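Plurkham Home Bar forum > Taps, towers and drip trays

Flush drip tray in a white counter, worth it??

gutley_mike
Redoing the drinks corner in October and I'm stuck on one thing. Recessed stainless drip tray cut into the top, or just a loose one that sits on the counter. Top is going to be white, with a curved front. Fabricator wants 231 extra for the cutout and the polishing. Wife says get the loose one and stop reading forums. Anyone living with a flush one?

Floarea Ghiță
Had flush for years. Would do it again tomorrow. Cup sits level with everything else, you don't knock the tray with your elbow, wipes down in one pass. 231 is steep tho, I paid 84 and brought my own tray. Ask if that price includes the tray.

tanksalot
Loose. Always loose. You can carry a loose one to the sink. Flush ones need a drain or you're in there with a sponge every night, and the seam goes brown on a white top. Ask me how I know

Floarea Ghiță
Seam only goes brown if the silicone is bad. Mine's fine.

tanksalot
Yours is fine bc you clean it lol

Shewit Alemneh
We put one in at the place I work, long white counter with a big curve to it, so pretty close to what gutley is asking. Couple things.

Get the tray BEFORE they cut. Not the spec sheet, the real tray in your hand. Ours came 2 mm wider than the drawing and the guy had to come back with a grinder. Dust in everything.

Second, glassware. We switched to the ribbed clear cups and they look great on steel, light comes through nicely. They're also a pain if the slots in the tray are wide. Narrow base plus wide slots = wobble. Bring a cup with you when you pick the tray.

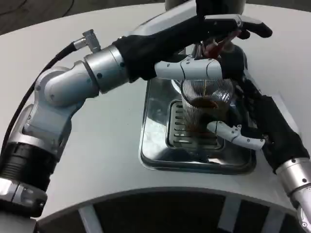 Third thing is reach. Everybody puts the tray too far back. You want it close enough that you're not leaning over the counter to set a cup down, but not so close that splash goes down your front. With a curved edge you have to measure from where you stand, the distance changes along the curve. We taped a paper cutout to the top and poured water at it for an afternoon before anybody cut anything. Felt dumb, moved it twice, glad we did.

Drain — yes if you can. We have one. If you can't then get a tray with a lift-out grate and some depth under it.

gutley_mike
This is super helpful thx. Paper cutout is a great idea. What brand tray did you end up with? And is the top stone or the solid surface stuff, mine is still undecided

Shewit Alemneh
Tray is a Pravell, the one with rounded corners. Rounded is way easier to clean. Don't remember the name of the top material, I'd have to dig up the invoice. I'll look.

tanksalot
Pravell grates scratch if you look at them wrong. Just saying

Floarea Ghiță
All stainless scratches. Gets to a point where its all scratches and then it looks even again.

lai_fan_84
Does anyone have the Lại tray? Cheaper than Pravell and the lip is thinner, was looking at it for the same kind of job. Worried about the thin lip on a curved top

Shewit Alemneh
Lip sits on the flat part so the curve doesn't matter, unless you're right at the edge. Keep it back 25 mm at least from where it starts to round over. Haven't used the Lại one myself.

tanksalot
I had a Lại. Lip bent the first time I pried it up. Went to loose after that, see above

gutley_mike
ok so you pried up a flush tray and now you hate flush trays

tanksalot
I mean. Yes

Floarea Ghiță
There it is

gutley_mike
Update, called the fabricator. 231 does NOT include the tray. He'll knock off some if I bring mine and mark the position myself. Leaning flush, no drain, lift-out grate. No plumbing on that wall and I'm not opening it up.

Shewit Alemneh
Good plan. Empty it every night tho, even when it looks dry. Milk gets under there and you won't see it, you'll smell it. And ask him to seal the cut edge before the tray goes in, ours skipped that and had to redo it.

tanksalot
So... carry it to the sink every night. Like a loose one

Floarea Ghiță
oh my god

lai_fan_84
Still want to hear from somebody with the Lại who didnt use a screwdriver on it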